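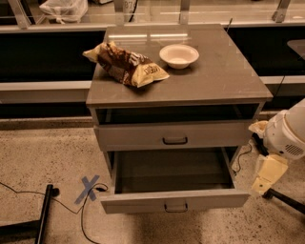

Min-kyu Koo designs bedside furniture for Virmont and has little interest in finishes. Most of his time goes to drawers. "A two-drawer unit gets used from the top down," he said on 05/02/2018. "The top takes a bowl and a bag of snacks, and the open cubby takes whatever is left." The lower drawer is for bulk, and he wants it to open all the way. "If you have to feel around in the back, the depth is wasted."

His test unit has been through 3,123 openings - Koo logs them by hand. He prefers small recessed pulls. "Knobs catch on bedding," he said.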